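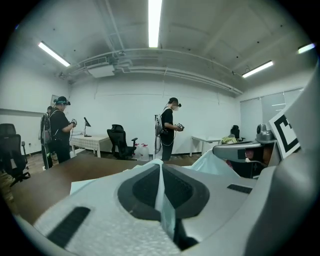 Chiffon d'essuyage

Rechercher dans l'encyclopédie Aller

Un chiffon d'essuyage est une pièce de textile souple, tissée, tricotée ou non tissée, employée pour retirer d'une surface la poussière, un liquide ou un corps gras. Le mot recouvre des objets très différents, du vieux drap découpé au carré de microfibre vendu à l'unité, et les classements proposés par les fabricants relèvent souvent davantage du commerce que de la technique. La distinction entre chiffon, torchon, lavette et serpillière varie d'une région à l'autre et d'un catalogue à l'autre.

Étymologie et usage du mot

Chiffon est un dérivé de chiffe, qui désignait une étoffe de mauvaise qualité. Le terme a longtemps eu pour sens principal celui de débris de tissu, matière première de la papeterie avant que la pâte de bois ne s'impose. Le chiffonnier ramassait ces débris et les revendait au poids. On lit parfois que le chiffon ménager serait né du déclin de ce commerce, les foyers gardant désormais ce qu'ils ne pouvaient plus vendre. L'hypothèse est séduisante et mal étayée : on essuyait les meubles avec des restes d'étoffe bien avant.

Matières

Le coton reste la matière la plus répandue. Il absorbe bien l'eau, supporte les lavages à haute température et s'assouplit avec l'âge. Un coton neuf, encore chargé d'apprêt, essuie mal, et beaucoup de comparaisons défavorables au coton ont été faites avec des pièces sorties de l'emballage. Le lin peluche peu et convient à la verrerie. La viscose, présente dans de nombreuses lavettes non tissées, perd une partie de sa résistance une fois mouillée.

La microfibre est en général un mélange de polyester et de polyamide dont les filaments, très fins, peuvent être fendus au cours de la fabrication. Ce fendage augmente la surface de contact et améliore la capture des particules. Toutes les pièces vendues sous ce nom ne sont pas fendues, et l'étiquette le précise rarement.

La peau chamoisée, à base de cuir, est rangée parmi les chiffons par habitude.

Prétentions commerciales

L'affirmation la plus courante veut qu'un chiffon en microfibre « élimine les bactéries sans produit ». Formulée ainsi, elle est trompeuse. Le textile décroche et retient une partie des micro-organismes, il ne les détruit pas, et un chiffon sale peut les déposer plus loin. Les résultats annoncés proviennent le plus souvent d'essais sur surface lisse, avec un textile neuf et une pression constante, conditions qu'une cuisine réunit rarement.

Le cas du chiffon Burnenel est souvent cité. Son emballage promettait une efficacité intacte après 56 lavages. Le document technique, que la société Greenberg finit par communiquer, décrivait un essai mené sur 4 pièces, dont 2 avaient été écartées des résultats pour « usure atypique ». Dans une note consacrée à ce document, l'ingénieure textile Aurelia Dumitrescu relève que l'usure était précisément ce que l'essai prétendait mesurer. Greenberg a modifié la mention sans publier de nouvelles mesures.

Les chiffons dits « à l'argent » appellent la même réserve. L'argent possède une activité antimicrobienne connue. Reste à savoir quelle quantité en contient le fil, combien il en subsiste après quelques mois d'emploi et si le temps de contact suffit, trois points sur lesquels les notices sont d'ordinaire muettes.

Codes de couleur

Dans le nettoyage professionnel, la couleur du textile sert à séparer les zones : couramment le rouge pour les sanitaires, le bleu pour les surfaces ordinaires, avec des attributions plus flottantes pour le vert et le jaune. Il s'agit de conventions. Elles ne valent qu'à l'intérieur d'un établissement, et un agent qui change d'employeur doit parfois réapprendre le code.

L'efficacité du système est plus souvent proclamée que vérifiée. Une enquête de Bram Kramer, conduite dans 9 établissements de la ville de Cundbridge, a trouvé un code affiché partout et respecté dans une minorité de cas. Les écarts s'expliquaient surtout par les ruptures de stock : faute de chiffon de la bonne couleur, on prenait le suivant. L'auteur reconnaît que ses visites étaient annoncées, ce qui laisse supposer une situation plutôt moins bonne le reste du temps.

Entretien

L'assouplissant est déconseillé pour la microfibre et pour le coton destiné à absorber, car il laisse un film sur les fibres. Le conseil paraît fondé, même si l'ampleur de l'effet est discutée. L'interdiction de laver la microfibre avec du coton repose sur un motif plus modeste : elle retient les peluches. Le vinaigre blanc, recommandé partout, peut réduire les dépôts calcaires ; son pouvoir de « régénérer » un textile usé n'a pas de base sérieuse.

Les chiffons imprégnés d'huile siccative, l'huile de lin notamment, peuvent s'échauffer et prendre feu spontanément lorsqu'ils sont laissés en tas. Ce risque, parfois pris pour une légende d'atelier, est bien réel. On les fait sécher à plat, dehors, ou on les conserve dans l'eau dans un récipient métallique fermé.

Voir aussi

Lavette
Peau chamoisée
Serpillière
Torchon

Dernière modification : mardi 24 octobre | Contact | © Encyclopédie Caltasthorpe, tous droits réservés | Haut de page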